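Notebook, sorting table
Oct 23, 2020

Back on the cup setup for the Mustwood kit. Three paper coffee cups with ribbed tan sleeves, each with its little bin clipped to the back rim: green, blue, orange. The yellow card leans on the cups for now. Ladetti sleeves from the old box; 36 left, so no order until January.

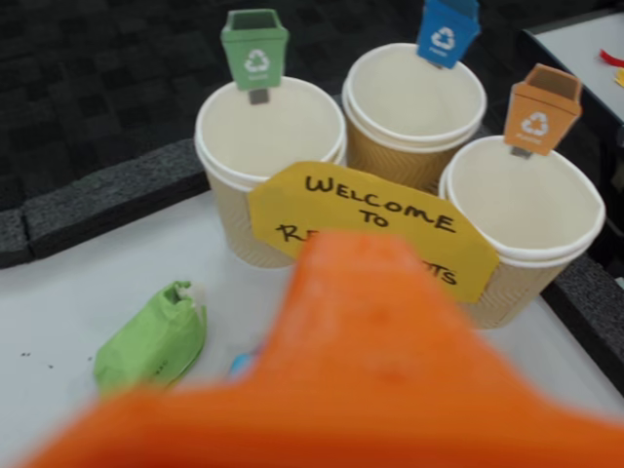
Cups and yellow sign, first layout.

Blocks next. Wrapped pieces need a tight twist at the end or they unroll. Cut the wrap a bit longer than the Nelero sheet says. 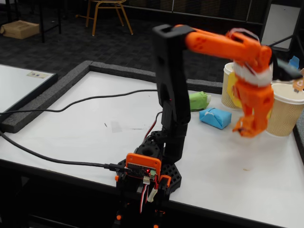 How much wrap does one block take?
A strip 178 mm long, with the end twisted.

Cups are light and slide if bumped. Tried a coin in the bottom of one, which helped a little. Tape under the base might be better, but it marks the white top. Foam edging stays as it is.

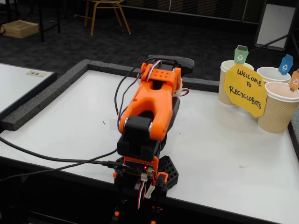
Won wrote back that the cups should go closer together, and that double-sided tape peels off clean if it comes up the same day.

Try tape next. Cut 13 more strips.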